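Ticket: Gripper reports HELD with nothing between the pads
Project: Finus desk tidy task
Opened by: Charmaine Coetzee
Assigned to: Tanner MacLeod
Priority: Medium (was Low, raised by Charmaine)
Status: Open

Charmaine Coetzee
Opened 22 September 2018
The hand-held unit is logging HELD while the fingers are wide apart. Happens at the clear pen holder far more than anywhere else on the desk. If we train on these labels the arm will learn that it has picked up a pen when it hasn't, and then it will carry on with the next move. Two views from the tool camera at the holder:

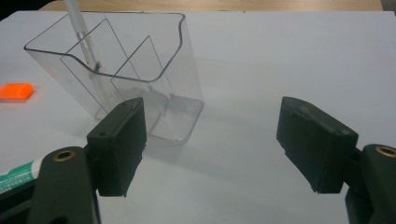
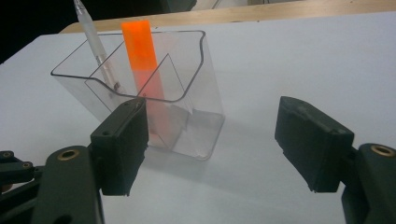
The width reading should be enough to rule out a hold with a gap like that. Either the width is wrong or the code isn't looking at it. I'd like to know which before we do any more recording.

Tanner MacLeod
Looked at the log. Width comes out as 70 mm at the moment the label flips, so the reading looks sane to me. I think it's the lighting. Clear plastic throws reflections and the tracker loses the pads for a moment. Porex say in their notes to avoid shiny objects. Suggest we put masking tape on the holder and close this.

Charmaine Coetzee
Not closing it. If the tracker lost the pads I'd expect the width to jump or drop out, and you've just said it didn't. Also the job is to tidy a desk. People's desks have clear plastic on them. Taping up the one thing that upsets it is hiding the fault.

Has anyone tried it with the holder taken away?

Harpreet Robichaud
Tried that this morning. White board only, no holder, no pens. 200 open and close cycles, 3 false HELDs. Put the holder back, same board, same lamp, another 200 cycles, 41 false HELDs. So the holder makes it worse but it isn't the whole story. I don't see how a reflection explains the three with nothing there.

Tanner MacLeod
Three out of 200 could be noise.

Harpreet Robichaud
Could be. I'd still like to know what sort of noise says "I am holding something" at 70 mm.

Zachary McKinnon
Sorry, only just been added to this. Which version of the Stotinex label script are you on? The one from January had a rule where a hold is declared if the pads stop moving for long enough. It was meant for soft things where the width never quite settles. There was supposed to be a width check in front of it.

Charmaine Coetzee
"Supposed to be" is doing a lot of work there. Is there one or not?

Zachary McKinnon
Checked. It's there, but it reads its limit from the settings file, and if the line is missing it falls back to 3000. That's in millimetres. So it passes everything.

Harpreet Robichaud
Our settings file has no such line. I've been through it twice.

Tanner MacLeod
OK, so that's the cause. People slow down near the holder so as not to knock it, the pads sit still, the script calls it a hold. Fixed the settings on the bench machine, limit now set from the widest item in the kit. Marking as resolved.

Status changed: Open to Resolved

Charmaine Coetzee
Status changed: Resolved to Open
It's a good guess and I half believe it. But Harpreet's cycles were done on the stand with the timer, with nobody's hand slowing down for anything. Why would the holder make any difference there? The missing line explains how a false HELD gets through. It doesn't explain 3 against 41.

Also I want the fallback to stop the script with an error. A default of three metres on a gripper that size is no check at all.

Zachary McKinnon
Agreed on the fallback, changing it now. On the other point I don't have an answer. "Not moving" is worked out from the picture as well as the encoder, so there may be something in Tanner's reflections after all, just not the way he meant it.

Ditte Mikkelsen
Before anyone reruns: I'm holding back all Finus recordings made with that settings file. Campbell have already had one batch and I've asked them not to train on it. Please don't relabel in place, I need the old labels kept for comparison.

Harpreet, can you repeat both runs with the new limit, and a third with the limit off and the encoder only? No tape on the holder.

Harpreet Robichaud
Will do. Stand is free after lunch.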